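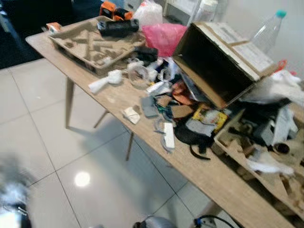

Monday on the unpacking bench

I've been promising a post about work for months, and my sister has started asking whether I still have a job (I do!), so I've made a big pot of tea and here we go.

For anyone new, I'm at Nestholm, where we take in returned goods, open them up, sort out what can be sold again and send the rest for recycling. I've been on the benches for 13 years. In January the first of the arms arrived from a firm called Endavitz, and the system that tells it what to do is called Jovon, which half of us still pronounce wrongly.

People imagine that returns come back the way they went out. They don't, bless them. You get cardboard boxes, pulp trays, plastic bags, bits of foam, tape, and little scraps of paper that might be rubbish or might be the one slip you need. After an hour a bench looks like Boxing Day morning. I can look at a crumpled bag and know from the way it sits whether there's something in it, and I'd never once thought of that as a skill until I had to explain it to the people setting up Jovon. I talked for twenty minutes about bags. They wrote it all down, too.

What has changed for us, then? The lifting, first of all. We put 2,350 parcels through in a busy week and I used to feel every one of them in my shoulders by Thursday teatime. The arm takes the plain, square, sensible boxes now, 600 of them in a good week, and my shoulders are very grateful. The odd-shaped things still come to us, along with anything in a bag, anything with a strap or a cable trailing off it, and anything that's been taped up by someone in a temper.

The part I hadn't expected to mind was the quiet. Consuelo Pacheco and I worked elbow to elbow for years and we put the world to rights over those tables. Now she's moved to the checking desk, where she looks at whatever the arm wasn't sure about and tells it yes or no, and I only really see her at breaks. She likes it, and the hours suit her — and she got a small rise, which was overdue. I'm pleased for her. I do miss the chat.

There was a fair bit of worry in the spring about jobs. Katherine Huamán, our shift lead, got us all together and told us plainly that there were no cuts planned this year, and that she couldn't speak for the year after. Some of the younger ones found that hard to hear. I'd sooner have it straight, myself, and I've put my name down for the Tello course, where you learn to set the arm up for new kinds of packaging and get it going again when it stops. It's two evenings a week and there's a test at the end, so wish me luck, I haven't sat one since school.

Next time I'll get back to the allotment, as several of you have asked after the beans. They're doing well, apart from the row nearest the shed.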